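**Ticket 682 - Second pair of hands, purchase request**
Status: open, waiting on Liltum
Raised by: Anong Boonchu, Clorthorpe

09:40 - Liltum's quote came back. They want us to buy the spare pair now, plus the Wevum service plan for 2 years. I still can't see what fault the spares are meant to fix. The log for January has 157 grasp faults, and most are on small, light items. A second pair of the same hands will fault on the same items.

10:15 - Seo-ah says the left hand copes with the small white bottle and we should judge it on that. Fine, but a bottle is the easy one. I want figures for the snack packet and the flat sachet before I sign anything.

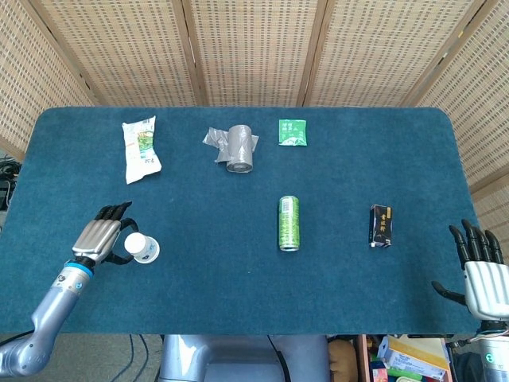

11:05 - Asked Liltum for fault rates by item type. Got a brochure. Asked again.

11:50 - Checked the Achari price list. Finger sets are sold singly at 296 each, no plan needed. Liltum told us in writing that they only come as whole hands. Forwarded both to Seo-ah.

14:20 - Seo-ah Yeon: agree to hold the order. Can we keep one finger set in the budget in case?

14:30 - One set, yes. Not the plan. Leaving this open until Liltum answers the 11:05 question.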